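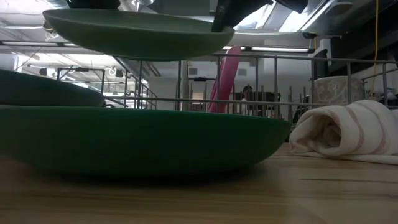 4. Vorführstation "Schalen stapeln" - Aufbau und Ablauf am Besuchstag

Gilt für den Besuchstag am 30. September 2026 und alle weiteren Führungen bis Dezember. Wer die Station zum ersten Mal fährt: vorher Abschnitt 2 (Not-Halt) lesen. Kapitel ist noch nicht fertig redigiert, Fehler bitte an Ro-un Lim.

4.1 Was auf den Tisch muss

- Schalen, drei Stück, grün. Keine anderen nehmen, die Greifweiten sind nur für diesen Satz eingelernt
- Handtuch, gerollt, rechts neben die große Schale
- Tablet mit Plarnik (Bedienoberfläche), geladen
- Schlüsselschalter für die Freigabe, liegt im Schubfach der Steuerung

Sonst nichts. Keine Becher, keine Flyer, keine Handys von Besuchern.

4.2 Aufbau

1. Tischplatte abwischen, trocken nachreiben. Krümel unter der großen Schale reichen schon, dann kippelt sie.
2. Große Schale auf den Tisch stellen, Öffnung nach oben. Position siehe Klebepunkte. Fehlen die Punkte: Datei "Tischlage" in Plarnik öffnen und nach den Maßen dort ausrichten.
3. Die beiden anderen Schalen bereitstellen. Startlage steht im jeweiligen Programm.
4. Handtuch locker aufrollen und ablegen. Nicht falten, das Handtuchprogramm erkennt nur die Rolle.
5. Steuerung einschalten. Warten, bis die Lampe dauerhaft grün leuchtet. Blinkt sie nach 100 Sekunden immer noch - aus, Stecker prüfen, neu.
6. Plarnik starten, Profil "Netuston Besuch" wählen. NICHT "Netuston Labor", das fährt mit voller Geschwindigkeit.
7. Referenzfahrt. Hände weg vom Tisch, auch wenn es langsam aussieht.
8. Greifer einmal leer öffnen und schließen. Beide Finger müssen gleichmäßig laufen.

Hinweis: Nach einem Fingerwechsel immer neu kalibrieren (Abschnitt 6). Wurde beim letzten Mal vergessen, Ergebnis war ein Kratzer in der Tischplatte.

4.3 Probelauf ohne Besucher

1. Programm "Schale heben" laden.
2. Geschwindigkeit auf Stufe 3.
3. Start drücken, Finger am Not-Halt lassen.
4. Der Greifer nimmt die Schale am Rand, hebt sie über den Tisch und hält sie dort. Haltezeit 1000 ms ist Werkseinstellung und für Zuschauer zu kurz. Im Profil Besuch ist sie länger, bitte so lassen.
5. Mit "Weiter" setzt er ab. Mit "Zurück" geht die Schale wieder an den Startplatz.
6. Lauf wiederholen. Erst wenn er zweimal hintereinander ohne Meldung durchgeht, Besucher an die Linie lassen.

VORSICHT: Schale nie aus dem geschlossenen Greifer ziehen. Erst Pause, dann "Öffnen", andere Hand unter die Schale.

VORSICHT: Unter der gehobenen Schale nicht durchgreifen. Gilt auch für uns, nicht nur für Gäste.

4.4 Ablauf mit Gruppe

1. Gruppe hinter die Bodenlinie. Kinder nach vorn, aber hinter die Linie.
2. Kurz sagen, was kommt: Schale greifen, heben, halten, absetzen. Mehr nicht, Fragen kommen eh von selbst.
3. Freigabe mit Schlüssel. Schlüssel bleibt bei der Person am Tablet.
4. "Schale heben" starten. In der Haltezeit erklären - Griffkraft, glatte Oberfläche, warum der Griff am Rand sitzt und nicht am Boden.
5. Absetzen lassen. Pause.
6. Falls Zeit: Programm "Handtuch". Dauert länger und geht öfter schief, bei engem Zeitplan weglassen.
7. Freigabe weg, Schlüssel abziehen. Erst dann darf jemand an den Tisch.

Hinweis für Führungen von Prurnel: die Kollegen wollen meistens die Kraftkurve sehen. In Plarnik unter Ansicht - Kurven - Finger. Vorher aufmachen, sonst sucht man vor Publikum.

4.5 Wenn was klemmt

Meldung 2394 (Griff nicht bestätigt): Schale sitzt schief oder Fingerauflage ist fettig. Pause, Auflage mit Tuch abwischen, Schale neu ausrichten, quittieren.

Schale rutscht beim Heben: Sofort Pause. Keine höhere Griffkraft einstellen! Erst Auflagen anschauen.

Schalen stecken ineinander fest: von Hand trennen, bei abgezogenem Schlüssel. Der Greifer kann das nicht.

Kamera findet Schale nicht: meist Licht. Deckenlicht an lassen, auch bei Sonne. Danach "Neu suchen".

Tablet verliert Verbindung: Arm bleibt stehen, das ist so gewollt. Tablet neu anmelden, Referenzfahrt, von vorn. Den Lauf nicht fortsezten.

4.6 Abbau

1. Schalen raus aus dem Greifer, Greifer leer in Parkstellung.
2. Steuerung aus, Schlüssel ins Schubfach.
3. Schalen ineinander stapeln, zurück in die Kiste "Ki".
4. Tablet ans Ladekabel. Wirklich. Letztes mal war es morgens fast leer.
5. Laufzettel ausfüllen: Zahl der Läufe, Meldungen, Name.

Kategorie: Anleitungen > Vorführstationen > Greifen

Zuletzt bearbeitet:
Abschnitt 2 - Not-Halt und Freigabe
Abschnitt 6 - Finger wechseln und kalibrieren
Plarnik: Profile anlegen und sperren
Laufzettel Besuchstag (Vorlage)

© Netuston - Kontakt - Impressum - Nach oben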